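Part 3. Setting up the shared pantry list

I keep my list in Flitham, the free version, but any list app will do.

1. Make one list per shelf. I tried one giant list back in November and gave up before I got to the rice!

2. Add each item with its size and a "buy more" level. Ketchup, for me, is one bottle.
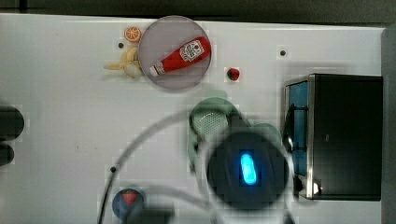

3. Tap Share and type in the other person's email. Nazmiye got hers right away (check the junk folder if yours doesn't show up).

Note: the free version holds up to 395 items. Spices eat that up fast, so I lump mine together as "spices, small jars."

4. Add a last list called Tools, for the stuff you lend out and forget about.

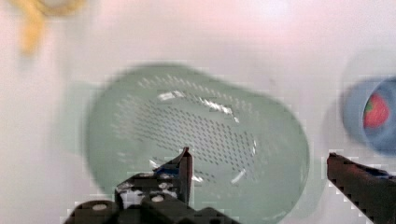

Green colander, listed under Tools.

Caution: Clear All wipes the list for everybody you've shared it with, and there's no undo. Export a copy first – Menu, Backup, Save – and then go wild.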